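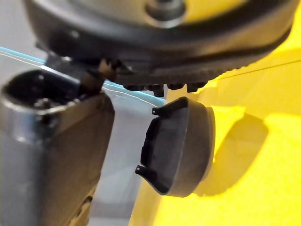

Last updated: June 27, 2018
Filed under: Grant Reports / Household Sorting

Reltano household sorting project – interim report to the Zumham fund

Work in the period covered the sorting of small household goods into bins and the labeling of storage positions. The item list stands at 361 entries, against 400 in the approved plan. The remaining entries are mostly duplicates of kitchen and desk items and will be merged or dropped before August.
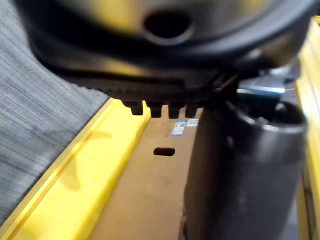 Bin labels were revised once. The first set used full item names and ran to two lines on the narrow side. The second set uses a short code, with the full name kept in the list. Codes 1 to 99 are reserved for items handled daily.

Spending on bins and labels is within the budget line. One order from Wurketti arrived short by 20 lids – the supplier has issued a credit, and no replacement is planned at this stage.
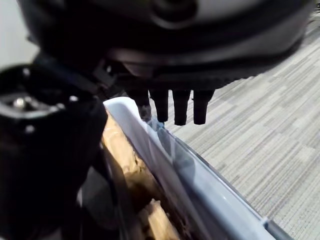
Two points remain open. The rule for mixed bins is not settled, and the current draft allows soft and hard items together only if the bin is under half full. The written procedure also needs a section on returns, covering items put back in the wrong bin. A draft will go to the Gebretsadik office for comment with the August report.

No change to the end date is requested.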